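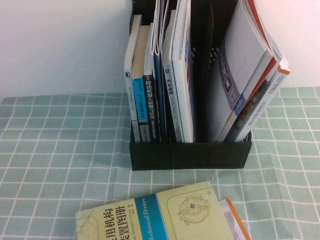
Freya Lightfoot remarked, before the party had taken off its coats, that any group wishing to build a machine at home ought to begin with its reading and buy motors afterwards. Her advice set the tone for the visit to the shared workshop at Hulme, which took place in June and occupied most of an afternoon.

## Purpose of the visit

Members had asked for a first-hand account of the small wheeled carrier known as Gratititz, now in its second version. The machine is intended to move boxes of parts between benches without supervision. It is built entirely by members in their own time, partly at the workshop and partly in their homes, and the visiting party wished to learn how work divided in this way is kept in order.

## Reference material

The builders keep their books close to the work. A black desk organiser holds a row of them upright, among them a Chinese text on the principles and applications of mobile robots, 移动机器人原理与应用. An atlas of mechanical devices lies flat in front, its cover carrying a line drawing of a circular mechanism. Several members read Chinese and prepare short notes in English for the others. Borrowed books are entered in a notebook by the door.

The atlas was consulted when the lifting plate was redesigned. The first version used a single screw and tilted under an uneven load; the present one uses a pair of crossed links.

## The build

The chassis is 445 mm long and 400 mm wide, dimensions fixed by the narrowest gap between two benches. It has two driven wheels and a castor at the rear. The motor controller was supplied by Pemard and the battery housing was cut to order by Bineo. Everything else was made on site or at home, including the bumper, which has been replaced more often than any other part.

Steering remains the principal difficulty. The carrier holds a straight line well on the concrete floor but drifts to the left where the concrete meets the older boards — a fault the builders attribute to the castor. A wider one was on order at the time of our visit.

We were shown the test log, which then stood at 2,767 entries. Each records the load, the route and the reason for any stop. The party was impressed by its plainness. Failed runs are written up in the same detail as successful ones, and the handwriting of several members can be made out.

## Costs and access

Members contribute £200 a year towards the workshop, which covers heating, shared tools and consumables. Parts for the carrier are paid for separately by those taking part in the build. Visitors are received by arrangement and should wear closed shoes.

## Matters arising

The party asked whether the drawings for the lifting plate might be circulated. The builders agreed in principle, subject to the dimensions being checked against the finished part. A copy of the log sheet was provided on the day and may be borrowed on request. A return visit is proposed once the new castor has been fitted.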